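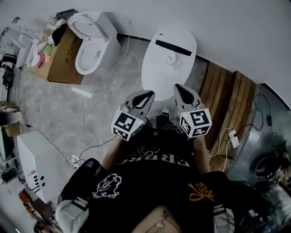
4.2 Hand-held capture kit

The second product we assessed was the Stumen kit, sold by Sundix as a complete route from human demonstration to a trained robot policy. It consists of a pair of hand-held grippers, a head-mounted camera, and a subscription to the vendor's processing service. The sales sheet promises "robot-ready data from any room." We found no test in the supplied documents that would support the word "any."

Figure 3. Head-camera view with the Stumen kit in a room of bathroom fixtures. Each gripper carries a white cube with black-and-white markers.

The position of each gripper is recovered from the printed markers on its cube. Such tracking is cheap and well understood, and its weaknesses are also well understood. In Figure 3 both cubes are in view and the floor ahead is fairly open, although cables cross part of it. A demonstrator who reaches behind a toilet bowl or turns a wrist sharply may hide the markers from the head camera. The vendor says that short gaps are filled in by its software, but does not say how long a gap may be before an episode is thrown out.

We recorded 1,021 episodes and submitted all of them for processing. The service returned 352 as usable. Sundix described this as typical for new users and suggested more practice. We asked for the rejection criteria and received a list of general advice on lighting. Without the criteria, a buyer cannot tell a bad demonstration from a failure of the tracker, and the advertised figure of 2,000 episodes per week cannot be checked against anything.

A further concern is the finger itself. The rubber pad suits light parts with a clear edge. White glazed surfaces and wide, flat lids are a harder case, and the demonstrator can make up for a poor grip with small movements of the arm that a robot may not be able to copy. The vendor's own success rates come from 135 trials on the Herevex bench set, which contains no object larger than a mug. We do not consider those rates informative for bathroom fixtures.

The Hutchins kit, discussed in Section 4.3, was tested under the same protocol.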